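Speaker notes: The Long Table, or what meetings leave behind
Josefien De Bruijn, 2020-04-20

Slide 1. Say hello. Wait for Henk to find the light switch. Don't mention the 4000 emails.

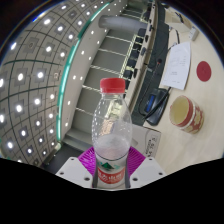
Meetings at Cuypers run on water, and on the belief that someone else will clear it up. I kept a diary of ours for 13 weeks last winter and came out of it thirstier and no wiser. Point to the red cap, then the water level: a part-drunk bottle is the natural unit of a meeting. Pause for Thijs, who will claim he always finishes his.

Slide 2. The table as a filing system. Paper spreads until it meets a drink. Coasters are put out in good faith and used by whoever sits nearest the person who bought them. Mention the big white box with the paper plane on it, and ask who plans to move it. Leave a silence. Enjoy the silence.

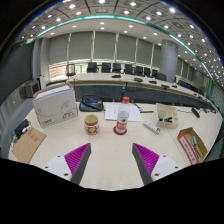
Slide 3. The Cusham rule

[Slow down, they'll want to write this down.] Carry out what you carried in. Ans wanted 14 rules and we talked her down to one, over two meetings and several more bottles.

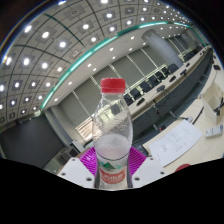

Cuypers Office Services, Rooms and Refreshments Team

Last slide. Keep the red cap up while taking questions. If Tomás asks about jugs, say jugs are in the December paper. Then thank them and pick up your own bottle on the way out, they'll be watching.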